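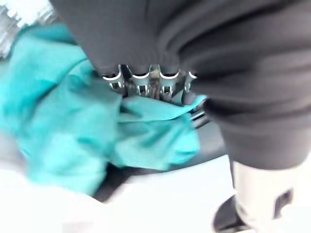 Vol. 8, p. 877

Cloth handling, good practice in

Good practice in cloth handling is the body of written and customary rules for robots that pick up, move or fold fabric with jointed, multi-fingered hands. It covers sleeves and covers, the choice of work surface, cable routing and floor checks. Cloth is treated apart from rigid goods: it changes shape under load, hides the fingers that hold it and can enter gaps that a solid part would bridge.

Background

General machine safety rules deal mainly with force, speed and guarding. They say little about soft goods. The first shop rules devoted to fabric were drawn up at Gudura by Florian Marchal, whose draft was circulated in November and later merged with a similar text from Clustinar. The merged version, known as the Gentile rules, was last revised on March 9, 2025.

Sleeves and covers

A fabric sleeve over the forearm or wrist keeps lint and loose thread out of the joints. It also adds a second textile close to the one being handled. The Gentile rules require that the sleeve end above the knuckles with the hand in its working pose, and that its hem be checked after every 40 cycles. A hem that has moved down over the knuckles must be reset before the next grasp. Where sleeve and workpiece may touch, they should differ clearly in color – a dark sleeve with a bright cloth is the usual choice. 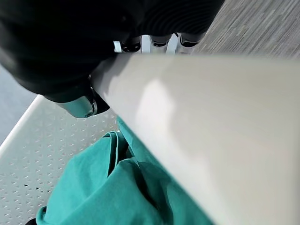
Perforated metal is accepted as a work surface if the holes are too small to admit a fingertip and the punched edges have been deburred. Raised rims must be rounded. A finger approaching cloth on such a surface should slow down before contact, and the limit on pressing force is set for the bare metal, with no allowance for the thickness of the fabric.

Floor and cables

The floor within reach of the hand counts as part of the work area. Loose cables are to be routed clear of the fingers and feet. Outlet covers must be closed and are marked on the cell plan. Carpet is allowed, although the Clirnari supplement asks for a pile check every 400 hours of operation. 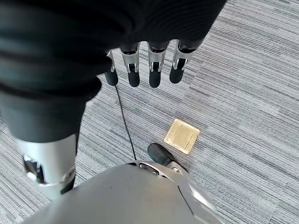
Criticism

Estrella Bautista has argued that the 40-cycle interval is arbitrary and that hem checks should follow arm travel instead. Her review put the share of stops traced to sleeve fabric at around 8 percent, but it covered one site only. The interval was kept in the current revision – the supplement permits a shorter one for knit sleeves.

See also: End effector; Machine guarding; Soft goods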